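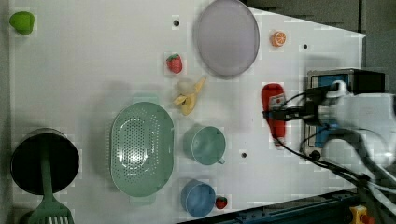

Unit 4: The play kitchen as a place for sorting and for language
Course "Play Materials in Early Childhood", handout for participants
Lecturer: Rahel Gruber. Practical part: Urs Steiner.

Please read this handout before the practical part. We begin at 13:00 and we need the full time for the work at the tables.

1. What we mean by a play kitchen

In this course a play kitchen is every set of toy dishes and toy food which the children can use freely. It does not have to include a stove or a cupboard. In many groups there is no space for such furniture, and a low table with a box of things is enough. The Sutter catalog, which we looked at in Unit 2, has 286 articles in this category. For a group of ten children you need only a very small part of them.

We divide the things into three families:

Food: fruit, vegetables, bread, bottles and packages.
Dishes: plates, cups, mugs, bowls.
Tools for cooking: pots, colanders, spatulas, spoons.

Children do not always accept these families. For a child of three years a colander can be a hat, a boat or a bed for the banana. Do not correct this. Write it down in your observation sheet, with the words of the child if possible.

2. Open tasks and closed tasks

A closed task has one correct result. "Put all the red things on the plate" is a closed task. An open task has many results. "Make a breakfast for your grandmother" is open. Both kinds are useful, but they show different things. With the closed task you learn if the child knows the color words. With the open task you learn how the child plans and how long he or she stays with one idea.

Beginners often give too many closed tasks, one after the other, and then the play becomes a test. As a rule for your own practice, give one closed task and afterwards leave the children alone for at least 10 minutes.

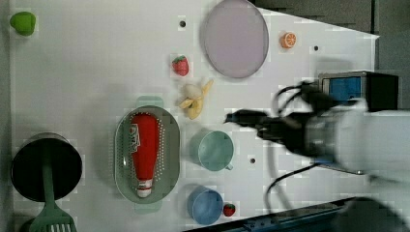
Words of place are difficult for children who learn a second language, and they need many repetitions with real objects in the hand. We recommend to start with "in" and "on", later "next to", and only at the end "between" and "behind". Choose one container and stay with it for the whole session. A colander is good for this, as the child can look into it from above and can take it by the short handles. With the ketchup bottle lying in the green colander you can ask "Where is the ketchup?", and then go on to the near things: the mug is next to the colander, the banana is between the colander and the plate. If the child only points with the finger, accept it, say the full sentence yourself and continue. The sentence of the child will come some weeks later.

Two strawberries on the same table also give a good occasion for "big" and "small". Use objects of the same kind when you compare sizes. A small plate and a big pot are confusing, for the child will talk about the plate and the pot and not about the size.

3. Putting the things on the table

Leave free space between the objects, at least the width of a child's hand. When everything lies in one pile, the strong children take first and the quiet ones wait. Large flat things such as plates should go to the back. Pots can stand at the side.

The table for our exercise is 70 cm wide, so four adults can work at it, two on each long side.

4. Exercise in pairs

a) Choose six objects from the box, two from each family.
b) Write one closed task and one open task for them.
c) Exchange the tasks with another pair and try them. The other pair may not ask questions.
d) Note which words were not clear. "Put it away" is a typical case. Away to where?

Urs Steiner will collect the sheets after the exercise and bring them back in Unit 5 with his remarks.

5. Cleaning

Plastic food is washed with warm water and a little soap, then dried on a towel. Bottles with a cap should be checked for water inside. Fabric food goes into the washing machine in a net. Things with a crack are taken out of the box the same day.

For Unit 5 please bring one observation sheet from your own group, without the names of the children.

More from this course
Unit 2: Reading a toy catalog (Sutter)
Unit 3: Building blocks and the floor space
Unit 5: Observation sheets, part one
Unit 6: Shop and market games with the Borurico cards
Unit 7: Movement corner, visit to Dosport
Reading list, August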